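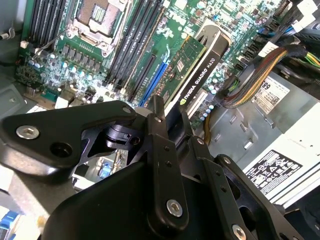

Gripper over the board, K620 still in its slot

Strip-down cell: who has tamed their finger links?

henrik_ehlers
Got the cell going again at Stesdale after the winter break and I'm so pleased with it I had to post! It takes old desktop workstations apart, graphics card first, then memory. The view is from the wrist camera with the gripper over the board. CPU socket is already empty, cards come next.

My question is about the hex screws on the finger links. Mine creep. After nearly 900 picks I can feel play at the tip if I wiggle it by hand, and then the fingers start landing off to one side of the card. At the moment I stop every 700 picks, nip everything up and run the touch-off again. What does everyone else do?

Skukmont
Lovely thing. Are you using threadlock? Medium strength on every link screw, clean the threads first, leave it overnight. I went from tightening every week to not touching them from one March to the next.

bisix
Wouldn't put threadlock anywhere near those pivots. It wicks into the joint and then you've got a stiff finger and no idea why. Witness marks with a paint pen, check them at the start of the shift, done.

Skukmont
Only if you drown it. One small drop, on the screw, away from the joint. Been doing it for years.

bisix
And I've been cleaning it out of other people's joints for years :)

asgeirsdottir_k
Before anyone glues anything, how are you letting go of the card retention bracket? We had the same creep and the screws were fine, it was the load. We were pulling the card with the slot catch still half engaged and the links took all of it. Put in a force limit on the lift and a tiny rock end to end before pulling. Play went away.

henrik_ehlers
Ooh, that could be it. I do the bracket first but I never check it's gone over properly, I just carry on. The log has 1572 pulls in it so I'll plot the peak force and have a look tonight.

nektarios_k
Also look at your cables. There's a sleeved bundle coming down on the right with orange, yellow and red in it, and your right-hand link swings out that way. If it drags on that on the way in you get a sideways shove every single cycle. We tie ours back with a soft strap before the tray goes in (takes 8 seconds, I timed it because my boss asked).

bisix
Agree with Nektarios, for once.

henrik_ehlers
Right, plotted it. Loads of the pulls have a nasty spike just at the start, so Ásgeirsdóttir wins the biscuit. I've put the rock move in, strap is going on tomorrow, and I'm marking the screws with paint. Threadlock on the left bracket plate only, nowhere near a pivot, so you can both be cross with me.

Skukmont
One drop!

asgeirsdottir_k
Post the new plot when you've got a few hundred through it, would love to see where you set the limit.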